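ok so the laundry detergent thread, since three different people asked me after I complained about the stain on my sister's tablecloth. long one, sorry

I have been doing my own wash for 2 decades and was doing it wrong the whole time. too much soap. way too much soap

background: we moved into the Koyama building in September and the water here is HARD. like scale on the kettle in a week hard. towels went stiff, black shirts went gray, I blamed the machine

called the repair guy, Maximiliano Paredes, he's in the shop behind the Gundau market. looked at the drum, ran his thumb round the rubber seal, showed me the thumb. gray slime. "how much are you putting in"

I said up to the line. he said which line. I said the top line??

apparently the top line is for a full load of really filthy stuff. farm stuff. I was washing office shirts

what happens (his version, I'm repeating it badly): extra soap doesn't rinse out, sits in the fabric, grabs dirt, next wash you think it smells off so you add more. round and round

the fix for the machine: empty, hottest cycle, no soap, then wipe the seal. then pull out the drawer. the whole drawer comes out. did not know that. do not do this right before dinner

the fix for the clothes is called stripping and people online get very weird about it. bathtubs of brown water. I did not do that. I ran everything through again with nothing in the drawer and there were STILL bubbles in the door. no soap added! bubbles!

took 3 runs for the towels. they're soft now. I keep touching them like a creep

now I use 2 tablespoons for a normal load. the bottle of Skadura I bought last month is basically still full. I used to go thru one before the month was out

things I stopped buying: fabric softener (coats towels, they stop soaking stuff up), the little scent beads, the Isau booster powder. that one's just more soap as far as I can tell, someone correct me

someone asked about vinegar. he said go easy, it can be rough on the rubber over time. I use a bit of citric acid in the empty hot cycle for the scale and that's it

cold vs warm: I do cold for darks, warm for sheets and towels. not a scientist. my sister does everything cold and her stuff is fine so who knows

also stop cramming the drum. you should be able to fit your hand in flat on top of the clothes. I was sitting on the lid of the hamper to close it and then putting ALL of that in one go

oh and the tablecloth. red wine, blotted, cold water, dish soap, line dried. don't put a stain in the dryer til you're sure its gone, heat sets it. I learned that on a good shirt

last thing, colors. red with white is the combo that scares me most, one bleeder and you own pink. wash it alone the first couple times, cold, inside out, and get it out of the drum the minute it's done so wet red isn't lying on white. same goes after, don't leave it wadded up damp somewhere. a red and white top like this one in a heap on the gray cushion is fine if it's dry, if it's damp go hang it up now. ok I have to go, towels are beeping

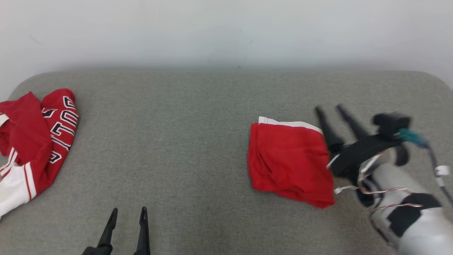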